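## 4. Packing and Closing the Prinska Pouch

Before you start, find a table. A white one is best, because it shows up crumbs, loose screws and the one earbud tip you'll blame on us later. The bed doesn't count as a table. Neither does the bag's own shipping box, which has been tried.

1. Unzip the pouch all the way. Halfway is how linings get torn.
2. Take out the paper stuffing. All of it. One customer carried hers for 70 days and wrote to say the pouch felt "pre-filled."
3. Put the heaviest thing in first, flat against the bottom panel. The pouch is rated for 2 kilograms, and it can tell when you're rounding down.
4. Stand cables and chargers along the back. Coil them loosely.
5. Soft items go on top. If you're pushing with your elbow, go back to step 3 and be stricter.
6. Close the zipper with one hand while the other holds the front face level.

> **Note:** The Zuva insert (sold separately) takes up about 200 grams of your allowance. It does look tidy in there.

### 4.1 Setting it down

Rest the pouch on its curved lower panel and let go gently. It will lean a little and then make up its mind. Lay the handle strap back over the top so it doesn't trail off the table and catch a passing sleeve. 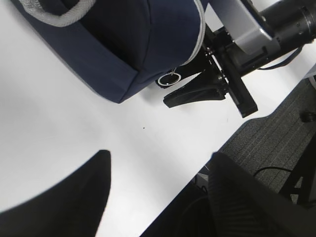 Next comes the small metal ring near the corner, at the end of the white piping. It's meant for a key, a name tag or one modest charm.

7. Clip your item to the ring with the pouch closed.
8. Tug once. Twice is showing off.

> **Caution:** Do not lift, hang or swing the pouch by the ring. It's held on by a short, thin link. Use the strap, as Kadir Akyol in repairs would like printed in larger type.

Replacement rings are part 542. For cleaning, see section 5.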